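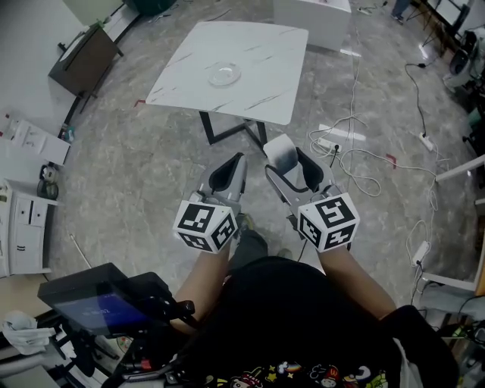
A pair of hand-held grippers, marker cubes on, with the glass plate waiting on the table.

I've been setting up these hand-held rigs long enough to have opinions, and my biggest one is this: we spend way too much time on software calibration and way too little on wiping things down. There, I said it!

Every pair of grippers gets a white cube with black-and-white square markers on it, and that cube is how the system knows where your hand is. So a thumbprint on a marker matters. A cube mounted a hair crooked matters even more, and no amount of fiddling with the config will save you (I once threw out 600 recordings over a loose one, and I still get grumpy thinking about it).

Catrin Prosser, who ran our Tuddale bench before me, kept a paper checklist with 26 steps. I used to laugh at it. Now I use it, minus the two steps about the old Skurnis mounts, and I've added one for the jaw pads. Pads get shiny! Then a small block starts to slip and everybody blames the tracking.

Cables are the other thing. I know, power strips end up on the floor, mine do too, but a person walking with both hands full of grippers is looking at the table and that's all they're looking at. I'd tape down every loop before I'd touch another setting. The folks at Fekunham disagree and say it slows down changeovers. Maybe so. I'd still take the slow changeover, and I'd like the checklist back on the wall where Catrin had it.

Recent posts
Do we need a spare cube for every rig?
Notes from the Xie bench, October
Jaw pads: when to swap them
Ticket 2731 and the wobbly mount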